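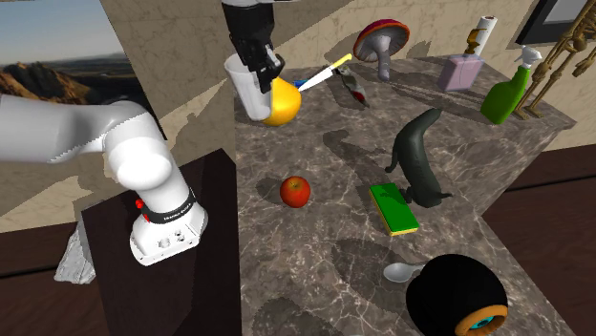
Waterslide decals go yellow if you leave them lying around, and I have spoiled more sheets that way than I care to admit, so do let me pass on what works at my bench (well, my kitchen counter, most evenings!). Tape the sheet inside a sunny window for 8 days or so and the yellowing usually fades nicely. For soaking, any plain white cup of lukewarm water will do, and a knife with a long blade, like the yellow-handled one by the pear, is far too big for trimming, so please find yourself a small hobby blade. Five seconds in the water is plenty for my old Rendel sheets.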